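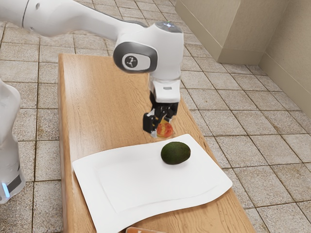

Compte rendu de la réunion du ciné-club Plolutari, 17 mai

Bon, c'est moi qui m'y colle cette fois, alors soyez indulgents, j'ai pris mes notes sur un coin de programme et je ne me relis pas toujours très bien !

Ouverture à l'heure (si, si). Le compte rendu précédent est adopté sans remarque, à part la faute dans le titre du film hongrois que je corrige dès que je retrouve le fichier.

1. La suite de Landeg

Gros morceau de la soirée, on s'en doutait. Le studio Jotidden a confirmé la mise en chantier d'une suite à Landeg, et la moitié de la salle en parlait déjà avant même que je sorte mon stylo. Moi j'ai adoré le premier, je l'ai dit, je le redis, et j'avoue que l'idée d'un deuxième volet me fait un peu peur (la fin était si belle, pourquoi y toucher ?). D'autres sont ravis, surtout pour la musique. On a discuté un bon moment du changement de réalisateur, puis de la version française, et là j'ai arrêté de noter parce que tout le monde parlait en même temps.

Décision : on reprogramme le premier film en juillet, en version originale sous-titrée, avec une discussion après la séance. Adopté, deux abstentions. Je me charge de demander les droits à Grakitz, qui distribue le film chez nous.

2. Les droits, justement

Grakitz nous demande 259 euros pour une projection unique, affiche comprise. C'est plus cher que l'an dernier et ça a râlé, moi la première. On pourrait prendre deux séances pour 600 euros avec un deuxième titre au choix dans leur catalogue, mais il n'y a pas grand-chose dedans qui nous fasse envie.

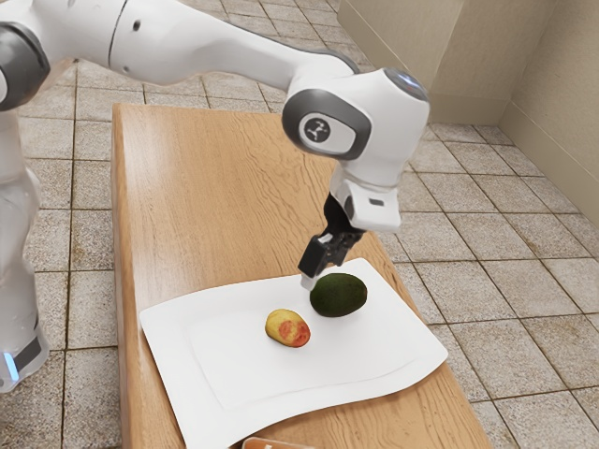

On reste donc sur la séance unique. Si quelqu'un a un contact là-bas pour négocier un peu, qu'il m'écrive vite, je dois répondre avant la fin du mois.

3. La salle

La petite salle a 88 fauteuils et pour Landeg ça risque d'être juste. Il a été proposé d'ouvrir les réservations en ligne, avec 15 places gardées pour la vente au guichet. Je trouvais ça peu, on m'a répondu que le guichet ne marche presque plus, et on a voté : c'est passé. Le son de l'enceinte gauche grésille toujours dans les graves. Le réparateur est relancé, je n'ai pas de date.

4. Cycle d'animation de la rentrée

Trois listes circulent et elles n'ont aucun titre en commun, ce qui promet de belles soirées ! On n'a rien tranché. Envoyez-moi vos préférences par courriel, cinq films maximum par personne, et des films qu'on peut vraiment obtenir en copie numérique (je pense à quelqu'un, il se reconnaîtra).

5. Divers

Les affiches anciennes sont toujours à vendre, je les ai rangées dans le placard du hall. Il manque la clé de la vitrine : regardez dans vos poches, merci. Prochaine réunion juste avant la projection, j'envoie la date dès que la salle me la confirme.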